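Notes for the Lorstead talk (the long version, I'll trim on the train)

**Opening, before the first slide**

Thank them for having me, and say how glad I am to see so many kitchen people in a room that usually gets only the finance side. Then straight in: we run the breakfast service at Edent, we are small, and last year we set out to buy one robot arm for the plating bench. I want to talk about the money, and mostly about the money we hadn't thought of.

(If the clicker is playing up again, just carry on without it. The slides are mostly numbers and I can read them out.)

**What we thought we were buying**

An arm. That was the whole line in the first budget: "arm, with stand". I had a lovely neat spreadsheet and I was very proud of it! The stand turned out to be a conversation all by itself, as anybody who has bolted something heavy to a worktop will know, and I'd say to anyone starting out, please ring the people who look after your building before you ring a supplier.

Read out the first-year extras slowly, people like to write these down:

- bench covering, marking tape, spare plates and trays: £1,277
- fitting, and the electrician's second visit: £1,465
- training days and cover for the people being trained: £3,389

Pause there. Somebody always asks whether the training figure is a misprint. It isn't. We paid for cover on every one of those mornings, and I would do it again, quite happily.

**The bench itself**

This is the bit I get fond about, so keep an eye on the clock. We spent ages on where things should go. Bread to one side, plate in the middle, tray at the front. Blue tape on the surface, peeled up and put down again until we could agree on it. Tape is cheap, and moving a strip of it costs you nothing compared with moving a pedestal, so do all your arguing in tape. Ours still isn't perfectly straight and I've stopped minding.

Leave more free space than you think you need, too. We had a whole side of the bench drawn up for a toaster and a warming shelf, and I'm very glad we held off buying either.

**Quotes and how to read them**

We had one from Pilkington and one from Jillevness, and they were laid out so differently that it took me most of a Wednesday to get them on to the same page. My advice is to send out your own blank form and ask them to fill it in. Ask about:

- what the yearly service covers, and what it leaves out
- who pays for carriage when a part goes back
- whether the price of the grippers is in there or on a separate sheet
- how long they'll hold the price (ours ran out in March, while we were still talking)

Mention the 47 emails. They'll laugh, and it's a fair warning about how much of your own time goes into a purchase like this. I never put my own hours in the budget and I should have.

**Choosing the first job**

Pick something plain that you make every day. We chose egg on toast. It gave us a fixed list of things to pay for, and when the extras started creeping in I could ask of each one, does the egg on toast need it? Very often the answer was no, and the item went on next year's list.

**Last slide, leave it up for questions**

Say thank you again, mention that the blank quote form is on the table by the door, and let them look at the bench while they think of something to ask. 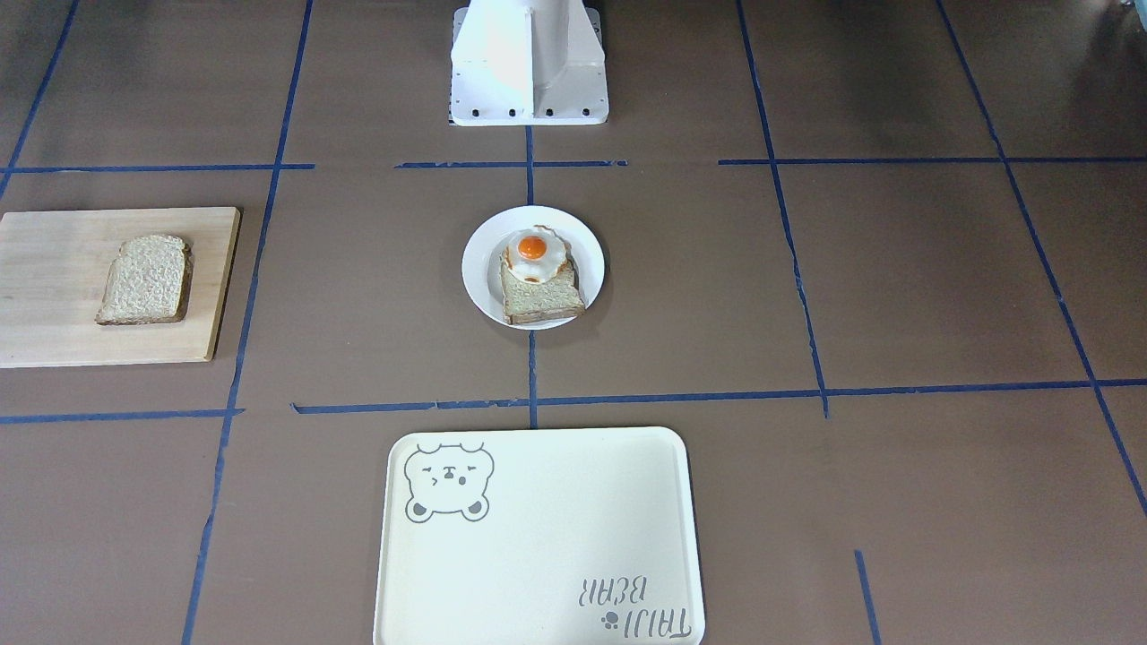 Edent finance office, note added to the shared draft: could you say something about what happens in year three, when the service contract comes up for renewal? We've only budgeted for two, and I'd like people to hear that before they copy our spreadsheet.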